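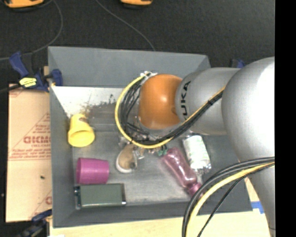

Tidying Robots Improve, But Clear Plastic Is Still Hard

11 November update from our technology desk was corrected to add the number of failed attempts.

A robot arm that takes household things out of a bin can now do most of the job without help, but it is still much slower than a person. This is the result of a test published by Trendavix, a small company which studies machines for homes and shops.

The company used a KUKA arm with a gripper and gave it mixed bins. In one bin there were two cups, a shoe, a pink bottle, a dark case and a crumpled package. The arm must choose one thing, lift it and put it in a second place. Then it starts again until the bin is empty.

In 582 attempts, the arm made the correct lift in 83 percent of cases. The other attempts failed for different reasons. Sometimes the thing slipped, and sometimes the arm closed on air.

"Cups and shoes are going well," said Ilango Chettiar, who leads the tests. "The transparent container is a big problem for us. The software sees the floor of the bin through it, and it believes there is nothing to take."

Soft packages are also difficult. When the arm presses on them they change their shape, and the plan for the lift is no more correct.

Speed is the second problem. The arm needed 22 seconds for one lift. Mr. Chettiar said that he himself needs less than four.

Zurley, a chain of second-hand shops, has followed the project since April. Its shops receive many bags and boxes of mixed goods, and the staff must sort them by hand. Pavithra Sastry, operations manager at Zurley, visited the laboratory and watched the arm work for one afternoon.

"I would not put it in a shop today," she said. "It could work at night in the back room, where it is not so important if it is slow. But somebody must still come in the morning and finish the difficult things."

She also asked about the price. Trendavix has not given one yet.

The next tests will use deeper bins with clothes on top of the hard objects. Trendavix expects lower results at the beginning. A home version is not planned.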